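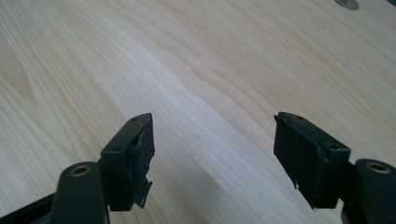 The brief for our second-term project was to design a protective sleeve for a school-issued tablet, using materials we could buy locally and machines already in the textiles room. Our group chose the Drorkik tablet because every Year 9 student at Rollenmont gets one. Most of them travel loose in a backpack with a drink bottle and end up with scuffed corners. We looked at how the tablets are treated at a desk as well as in a bag. A pale wood tabletop with a cable hole near one side is a common sort of work surface, and a tablet on charge gets dragged across it whenever the cord is too short. That meant the back of the sleeve needed to resist rubbing, and the sleeve had to have an opening for the cord.

Materials

We compared two outer fabrics. The first was a cotton canvas from Jollamlow, sold by the metre. The second was a recycled polyester felt from Ferrand. Both were lined with the same brushed cotton so the only difference was the outside layer. The felt was easier to cut and did not need its edges finished. The canvas frayed as soon as it was cut and we had to overlock all the pieces before sewing.

Abrasion test

We clamped each sample to a board and rubbed it with a sanding block for 600 strokes, checking it every 50. The block was weighted the same way each time.
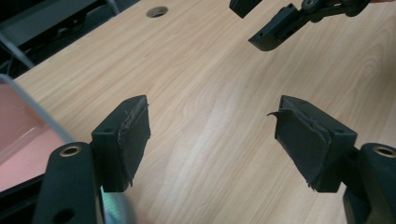

The felt started to pill early and had thinned at the fold by the end. The canvas lost some colour along the seam but did not wear through. We repeated the test with fresh samples and got the same order, although the second piece of felt lasted a little longer than the first.

Survey

We asked students in Years 8 and 9 what they wanted in a sleeve, and 101 filled in the form. The most common answer was a pocket for the charger. Colour came next, with more people asking for stripes or plain navy than for grey. Few people mentioned padding, so we may have worded that question badly. 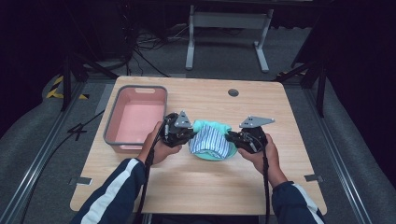

Figure 3. Striped cloth folded on top of a teal cloth.

Final design

The finished sleeve is canvas with a 2 mm foam layer between the outer and the lining. It closes with a flap and a hook-and-loop strip. The charger pocket is on the front, and the cord opening is at the bottom left corner. Our first opening was too narrow for the plug, so we unpicked it and made it wider.

If we had another term we would test the strip for noise, as two teachers said it was too loud for the library. We would also try a waxed canvas, which Jollamlow had out of stock until August.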